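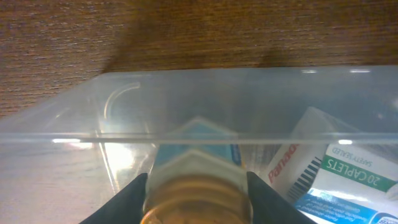 Amber cap, blue label, and a white medicine box keeping it company in the clear bin.

The Medicine Shelf, Sorted at Last
5 min read

I put this one off from the end of winter clear through June, and I would probably still be putting it off if I hadn't gone looking for a bandage one evening and come back with three half-used tubes of something and no bandage. We moved into the Dodero Street apartment with all of our medicines in one grocery bag, and into the hall closet the bag went, and there it stayed (with a good many additions, I'm sorry to say!).

So out it all came onto the table. I like doing this sort of job on wood, in the afternoon, with a cup of tea nearby and plenty of room to spread out. The bins are see-through plastic, from the Truvcombe storage line, and I bought them mostly so I could tell what I have without lifting every single thing out again. There's a curved line molded into the wall near one end which I've grown rather fond of, and the wood looks soft and hazy through the plastic, almost like looking into a pond.

Bottles and boxes share a bin for now. I tried keeping them apart for 10 days and kept going to the wrong one, so back together they went, grouped by what they're for. Anything past its date went in a bag for the take-back box at Grurley Pharmacy, and I was a little embarrassed by how heavy that bag was. The bins live up high now, behind the spare towels, with a strip of masking tape on each so the rest of the household can find the cough drops without calling for me.

Recent galleries
The Linen Closet, Part Two
14 Jars and One Narrow Pantry
Under the Sink at the Singhal Cottage
A Button Tin, Emptied Out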